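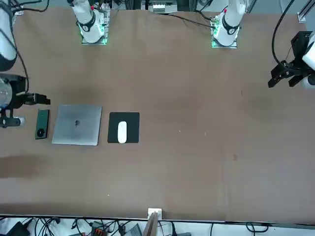

双腕セル グリッパ無応答の件 よくある質問

最終更新 11/11/18 Flonport 実験棟 双腕セル担当

問い合わせが重なっているので、とりあえずまとめ。急ぎで書いたので順番はばらばらです。抜けがあったら共有チャンネルに書いてください、気づいた順に足します。

急ぐ人向け
・左グリッパは「開け」を受け付けたのに開かないことがある。台座が緑でも。
・その状態で腕だけ動くので、つかんだ物を引きずる、または落とす。
・当面は低速のみ。高速モードは禁止。
・止めるときは非常停止。Prelluraの画面の停止ボタンだけで手を入れない。

■ 症状について

何が起きたんですか
机上整理のタスク中、左のグリッパが物をつかんだまま開かなくなりました。腕のほうは指令どおり次の位置へ移動。つかんでいたのはマウスで、机の上を引きずって、マウスパッドごと端まで持っていった。落下はなし。気づいた人が非常停止を押して終わりです。けがなし、Zonhamのアーム本体も見た範囲では異常なし。

開かないだけですか? 勝手に閉じることは?
閉じるほうは確認できていません。ログ上も「閉じろ」は出ていない。最後に受けた指令のまま固まる、という見え方です。開いた状態で固まれば開いたまま。ただし復帰した瞬間に、たまっていた指令をまとめて実行した例が1件あり。なので「開いたまま固まっているから安全」とは考えないでください。ここ大事。

右は大丈夫?
右では再現していません。同じOkaforのグリッパ、同じファームです。違うのはケーブルの取り回しと、使用時間。右は出ていないだけ、という扱いにしてください。手順は左右とも同じで。

どれくらいの頻度で出ますか
72回の試験で4回。全部左。出る日はまとめて出て、出ない日はまったく出ません。直前の姿勢に偏りがあって、手首を内側に大きくひねったあと、が多いです。4回のうち1回は例外で、ほぼまっすぐの姿勢で出ています。これの説明はまだついていません。

台座のLEDは緑でした。緑なら正常では?
違います。一番多い誤解なので長めに。台座の緑は、アーム側の電源とサーボが生きているという表示です。グリッパの通信は見ていません。グリッパが黙っていても緑のまま。今回の4回とも、両方の台座が緑でした。グリッパの状態はPrelluraの「先端機器」タブで見てください。最終応答の時刻が更新されていなければ止まっています。タブを開いていないと警告も出ません(これは改善を頼んでいます)。

Prelluraの画面には何と出ますか
何も出ないことがあります。出るときは「先端機器応答待ち」の黄色い行。赤にはならない。アームの動作が続くので、全体の状態は「運転中」のままです。紛らわしい。

音やにおいは
ないです。グリッパが固まるときは静かです。カチカチ音がする、焦げたにおいがする、という場合は別の不具合なので、すぐ電源を落として連絡を。

■ 原因について

原因は分かったんですか
ほぼ。確定ではないです。手首のところのコネクタに、垂れたケーブルの重さとひねりの力がかかって、瞬間的に接触が切れていたと見ています。切れるのは一瞬。ところがOkafor側のファームが、再接続を待つあいだ直前の状態を保持する設定になっていて、Prellura側はそれを異常として扱わない。ケーブルと設定、両方が重なった形です。

ケーブルのせいなら、縛ればいいのでは
縛りすぎて一度失敗しました。短く固定したら手首を回したときに引っぱられて、むしろ出やすくなった。輪の余裕は残す。コネクタの根元だけ動かないように押さえる。今の取り回しはその形に戻してあります。自己流で結束バンドを足さないでください。見つけたら外します。

コネクタは交換した?
左だけ交換ずみ。交換後の再現試験はまだ途中です。途中経過で「直った」と言う人がいるようですが、言ってません。前回も静かな日が続いたあとに出ているので。

ソフトの更新では直らない?
保持の設定は変えられます。応答が途切れたらアームも一緒に止める、という方向で直しています。試験版は入れました。止まりはする。ただ止まり方が急で、つかんだ物が振られる。減速をどうするか調整中。正式に入れるのはそのあと。

電源が弱い、という話を聞きましたが
最初に疑って、最初に外れた線です。電圧を記録しながら再現させたところ、落ちていませんでした。電源ユニットを勝手に換えないように。換えると比較ができなくなります。

床のケーブルも関係ありますか
直接の関係は見つかっていません。が、床側が混みすぎているのは事実。踏む、引っかける、抜ける。別件として片付けの予定に入れています。それまでは机の手前側の足もとに注意。台車を寄せない。

画像認識の誤りでは?
違います。4回とも対象の位置は合っていました。つかむところまでは成功、放せない、という故障です。認識の担当に問い合わせが行っているようなので、やめてあげてください。

■ 運転していいかどうか

今、動かしてもいいですか
低速のみ可。条件は次の通り。
・一人で運転しない。一人が操作、一人が非常停止に手をかける
・先端機器タブを開いたままにする
・左右の作業範囲が重なるタスクはやらない
・割れる物、液体の入った物は使わない
・連続運転は30分まで。超えたら止めてコネクタの根元を目で見る

高速モードはいつ戻りますか
交換後の試験で7日続けて再現なし、かつ停止側の修正が入ってから。両方そろうまで戻しません。早めてほしいという要望はもらっています。早めません。

夜間の無人運転は
不可。低速でも不可。予約が入っていた分はこちらで消しました。消す前に連絡できなかった人、すみません。

スマホやノートPCを対象物に使っていいですか
いいですが、動作品は避けてください。電池を抜けないものは特に。引きずられると傷がつくし、挟んだまま固まると力がかかり続けます。ノートPCは閉じた状態で、画面側に指が乗らない把持だけ。押しつぶす向きの把持は登録から外してあります。私物は置かない。机に置きっぱなしの物も、始める前に自分の物かどうか確認。

スマホを挟んで固まったら?
非常停止のあと、引っぱらない。電池が曲がるのが一番こわいので、必ず下の手順で指を開いてから取る。少しでも膨らみや変形があったら机の上に置いておかず、金属の缶に入れて屋外の保管場所へ。缶は入口の棚。

並べ方に決まりはありますか
片側に寄せて横一列、物どうしの間はあける。反対側は何も置かない。左のグリッパが物を持ったまま動いても、ぶつかる相手がいないようにするためです。マウスはパッドの上でかまいません。ただ、パッドは引きずられるとめくれて隣の物に乗ることがあるので、隣とは少し離す。

見学者がいるときは
机の手前に立たせない。運転中は柵の外から。見学のために高速に切り替えるのは当然だめです。前に一度ありました。

■ 止まったとき、固まったとき

固まったらまず何をすればいい?
非常停止。様子を見ない。画面を確認しに行かない。押してから見る。

画面の停止ではだめなんですか
だめです。画面の停止はPrelluraからの指令を止めるだけで、サーボは生きています。途切れた通信が戻ったときにグリッパが動く可能性が残る。さっき書いた、たまった指令をまとめて実行した例がまさにこれで、画面で停止してから開いて閉じました。手は入っていませんでした。入れようとしていた、とは聞いています。

非常停止のあとの手順
1 左右の腕が止まっていることを目で確認
2 グリッパの電源を切る。アームとは別系統なので忘れやすい
3 つかんでいる物の下に片手でなく台を入れる。スポンジの台が机の下にあります
4 グリッパ側面の手動解放で指を開く。固ければ無理に回さない
5 物を取り出して、腕の届かないところに置く
6 指令の待ち行列を空にする。Prelluraの「保守」→「待ち行列の破棄」
7 ログを保存してから再起動。この順で

待ち行列の破棄を忘れたら?
再起動時に動くことがあります。忘れたと気づいたら、もう一度非常停止を押してから破棄。気づかないのが一番まずいので、2人目が声に出して確認してください。

腕が重なって動かせないときは
ブレーキ解除は担当者だけ。自分でやらない。ブレーキを抜くと腕は自重で下がります。下に手や物があると挟みます。連絡して待つ。

再起動したら直りました。報告いりますか
いります。再起動するとほぼ必ず直るので、報告されずに埋もれた分がたぶんあります。4回という数字は報告があった分だけです。

ログを保存する前に再起動してしまいました
あるだけでいいので送ってください。時刻、左右どちらか、何をつかんでいたか、手首の向き。覚えている範囲で。責める話ではないです。

どのログが必要ですか
Prelluraの運転ログと、先端機器タブの応答履歴。応答履歴は再起動で消えます。消えるほうを先に。録画があれば一緒に、なくても可。

非常停止を押したらアームが壊れませんか
壊れません。物を落とすことはありますが、落ちていい物しか置いていないはず。迷ったら押してください。押して怒られることはありません。

■ 点検

始める前に見るところ
・左右の手首、コネクタの根元。浮き、割れ、被覆の白いすじ
・ケーブルの輪が手首の回転で張らないか。電源を入れる前に見る
・指先の動き。開閉を数回、左右別々に
・先端機器タブの最終応答が更新され続けているか
・非常停止が効くか。押して、腕が動かないことまで確認

コネクタを自分で抜き差ししていい?
だめ。通電中は特に。接触が悪そうだからと押し込んだ人がいて、ピンが1本曲がりました。調査が1日止まっています。

根元にテープが巻いてありますが
目印です。テープがずれていたらケーブルが引かれたということなので、はがさず連絡を。巻き直さないでください、ずれた量を見たいので。

指先のゴムが減っているのは関係ある?
今回の件とは無関係と見ています。滑りの原因にはなるので、減っていたら交換。予備は引き出しの中。交換後は把持力の再設定がひつよう。

点検表はどこ?
机の横のクリップボード。紙です。電子化の話は止まっています。空欄のまま運転しない。まとめ書きもしない、同じペンで全部同じ字だとわかります。

■ その他

メーカーには連絡した?
Okaforにはログ送付ずみ、返事待ち。Zonhamには情報共有のみ、アーム側の異常は見つかっていないため。Prelluraには警告表示の改善を依頼しました。返事が来たらここに書きます。

ほかのセルでも起きますか
同じグリッパを使っているセルは可能性あり。片腕のセルは手首のひねりが小さく、今のところ報告なし。点検だけは同じようにお願いします。

6月に出た不具合と同じ?
別です。6月のは腕の原点ずれで、対策ずみ。症状が「物を変な場所に持っていく」で似ているので混同されています。見分けかたは、指が開いたかどうか。開いて変な場所に置いたなら原点、開かずに引きずったならこの件。

予定していた実験はどうなりますか
低速で成り立つものはそのまま。高速が必要なものは順番待ちの表に移しました。表の並びは予約の早い順のままです。割り込みの相談は受けられません。

低速で取ったデータは使えますか
使えますが、動作速度の欄を必ず埋めてください。空欄だと高速とみなされて混ざります。固まった回のデータは捨てずに「先端無応答」の印をつけて別フォルダへ。消した人がいたら教えて、バックアップから戻せるかもしれないです。

このページは印刷して貼ってもいい?
いいですが、古い版が残るのが困ります。貼るなら日付が見えるように。古いのを見つけたらはがしてくだい。

連絡先
双腕セル担当の共有チャンネル。止まっている最中なら内線で。番号は非常停止の横に貼ってあります。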